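Besuch bei der Schnittblumenauktion und im Sortierbetrieb Grarnemton

24. Juni 2018
Von Nuria Araya

Die Anlage in Grarnemton liegt zwischen der Umgehungsstraße und dem Entwässerungskanal und besteht aus zwei Hallen, die über eine gekühlte Schleuse verbunden sind. Halle A dient der Anlieferung und Sortierung, Halle B der Versteigerung und der Kommissionierung. Besucher werden über den Seiteneingang an der Rampe eingelassen, Sicherheitsschuhe sind mitzubringen. Der Rundgang dauerte knapp drei Stunden.

Angeliefert wird nachts ab ein Uhr. Die Ware kommt überwiegend aus den Gewächshäusern bei Larow, ein kleinerer Teil aus dem Freiland um Wolde. Am Besuchstag standen 1.264 Eimer auf der Eingangsliste, davon 852 mit Rosen. Der Rest verteilte sich auf Lisianthus, Nelken, Löwenmaul und etwas Schleierkraut. Jeder Eimer trägt ein Etikett mit Sorte, Stiellänge, Reifestadium und Erzeugernummer. Stichproben werden an der Rampe gezogen. Geprüft werden Wassertemperatur, Botrytisbefall an den äußeren Blütenblättern und die Abweichung der Stiellängen innerhalb eines Bundes. Bei zu großer Abweichung wird der Eimer um eine Qualitätsstufe herabgesetzt, der Erzeuger erhält die Meldung noch vor Beginn der Versteigerung.

Die Kühlkette ist auf 2 Grad eingestellt, gemessen in Eimerhöhe und nicht unter der Decke. Tropische Ware, etwa Anthurien, steht in einer eigenen Kammer mit höherer Temperatur. Das Wasser in den Eimern wird aufbereitet und mit einem Mittel gegen Bakterienwachstum versetzt. Zur Dosierung wollte man keine Angaben machen.

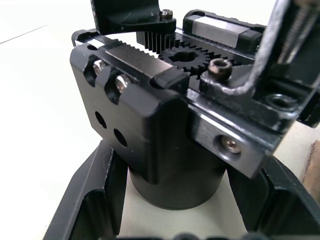
Abena Amegashie wandte an dieser Stelle ein, die Temperatur in der Halle sage wenig über die Haltbarkeit beim Kunden aus. Entscheidend sei die Zeit zwischen Schnitt und erster Kühlung, und die werde auf keinem Etikett vermerkt. Bei Rosen, die an einem warmen Vormittag erst nach Stunden aus dem Gewächshaus kämen, helfe auch die beste Kammer nicht mehr. Die Betriebsleitung bestätigte, dass der Schnittzeitpunkt bisher nicht erfasst wird. Ab Oktober soll das Feld auf dem Lieferschein ergänzt werden, zunächst freiwillig.

Die Versteigerung selbst läuft rückwärts, von einem hohen Startpreis abwärts, bis ein Käufer drückt. Gehandelt wird in Losen. Vom Zuschlag bis zur Bereitstellung an der Ausgangsrampe vergehen nach Auskunft des Betriebs rund 2.000 Sekunden, bei gemischten Bestellungen mehr. Größter Abnehmer in der Region ist die Kette Postdale, die ihre Sträuße in einem Nebenraum von Halle B binden lässt. Dort war am Besuchstag kein Zutritt.

Zur Nachbehandlung nur kurz: Im Labor neben der Schleuse läuft ein Vasentest unter konstantem Licht. Notiert werden Öffnungsgrad, Kopfneigung und Blattvergilbung, jeweils morgens. Die Ergebnisse gehen an die Erzeuger, nicht an die Käufer. Auf Nachfrage hieß es, eine Veröffentlichung nach Sorten sei denkbar, nach Betrieben dagegen nicht.

Anmeldung für Gruppen schriftlich über das Büro in Grarnemton. Parkplätze befinden sich hinter Halle B, die Zufahrt ist während der Verladung gesperrt.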